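Brenent Facilities Service Desk
Ticket 413
Subject: Recurring loss of heat, second floor reading rooms
Requester: Nazma Debnath
Assigned to: Gergely Simon
Priority: Medium
Status: Closed

Initial report
The requester states that radiators in the two east reading rooms go cold each morning shortly after opening and recover by early afternoon. Rooms on the west side are not affected. The problem has been present since the start of November. Staff have not changed the wall controls, which remain at the standard setting.

First response, 9:40 a.m.
Mr. Simon confirmed that the boiler was running and that supply pressure was within the normal range. Both affected rooms are served by the Ridon zone controller in the second floor service closet. The controller showed no active faults. The requester was asked to record room temperatures on the hour until further notice.

Update, 2:15 p.m.
Readings received. The lower of the two rooms fell to 12 degrees Celsius before heat returned. The event log on the controller shows the east zone valve receiving a close command at 8:05 a.m. and an open command at 12:50 p.m. No such schedule appears in the current heating plan. The ticket was reassigned to the controls group for review.
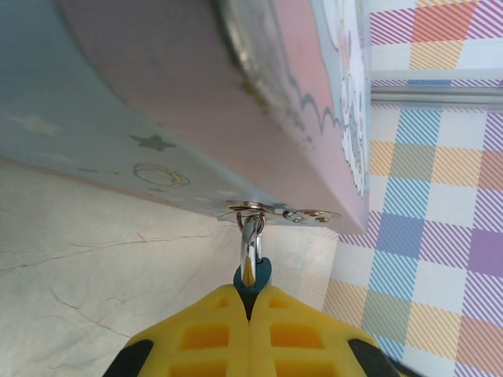

Access and Key Control

Requests to open locked equipment must be made through the service desk and must name the ticket to which the work relates. Keys are signed out and returned on the same shift. Agnese Baranauskienė approved access for this ticket.

Controls group findings
Réka Major compared the stored program with the approved plan. An old vacation schedule, entered when the east rooms were closed for painting, had been left active under a second profile. The profile took effect again when the controller restarted after a short power interruption. The valve and its motor were tested through their full travel and found to be in working order. No parts were ordered.

Corrective action
1. Vacation profile deleted from the east zone.
2. Approved plan reloaded and saved as the default.
3. Controller restarted to confirm that the default plan loads.
4. Target temperature for both rooms set to 20 degrees Celsius.

Follow-up
The requester reported steady temperatures of about 18 degrees at opening, rising to the target by midmorning, and agreed to closure. The controls group will check the remaining zones for unused profiles under a separate ticket. Questions regarding this record should be sent to the service desk with the ticket number in the subject line.

Closed by: Gergely Simon
Resolution code: Configuration error, corrected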